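How Colours Mix
Pettigrew Science Pages for Younger Readers
Friday, December 21, 2018

Light from the Sun looks white, but it is a mixture. When it passes through a glass prism or a raindrop, the mixture spreads out into a band running from red through orange, yellow, green and blue to violet. A rainbow is this band seen in the sky.

Light travels as a wave. The distance from one wave top to the next is called the wavelength. Red light has a longer wavelength than blue light. Both are very small: more than a thousand waves of red light fit into one millimetre.

Why objects have a colour

An object with no light of its own can be seen only when light falls on it. Some of that light is taken in, or absorbed. The rest bounces off, or is reflected. A red object absorbs most of the green and blue light and reflects the red. A white object reflects nearly all of it. A black object absorbs nearly all of it.

The colour of an object therefore depends on the lamp as well. Under a lamp that gives out only blue light, a red object looks almost black.

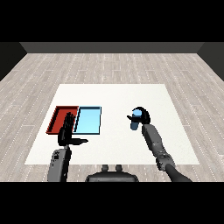

Why does mixing paint give a different result from mixing light?
Each paint removes part of the light that falls on it. Two paints stirred together remove more than either one alone, so the mixture is usually darker. Lamps work the other way. Each lamp adds light, so two lamps shining on the same spot make it brighter.

Mixing light

The three main colours for mixing light are red, green and blue. Red and green light together look yellow. Green and blue together look cyan, a greenish blue. Red and blue together look magenta, a purplish pink. All three at the right strengths look white.

A television screen uses this. Its surface is covered with tiny red, green and blue lights, too small to be seen one by one from a chair. The screen changes the strength of each light — the eye does the mixing.

Mixing paint and ink

Colour printers use cyan, magenta and yellow inks, with black added for dark areas and for writing. Yellow ink absorbs blue light. Cyan ink absorbs red light. Where the two overlap on white paper, mostly green light is left to be reflected, and the paper looks green.

Something to try

You need white card, a pencil and felt-tip pens.

Cut out a disc 75 mm across. Divide it into 2 equal halves. Colour one half red and the other green. Push the pencil through the centre and spin the disc quickly on a table. The two colours blur into one, a dull yellow or brown. The exact shade depends on the pens.

Words used on this page

Absorb: to take in.
Reflect: to bounce back.
Wavelength: the distance from one wave top to the next.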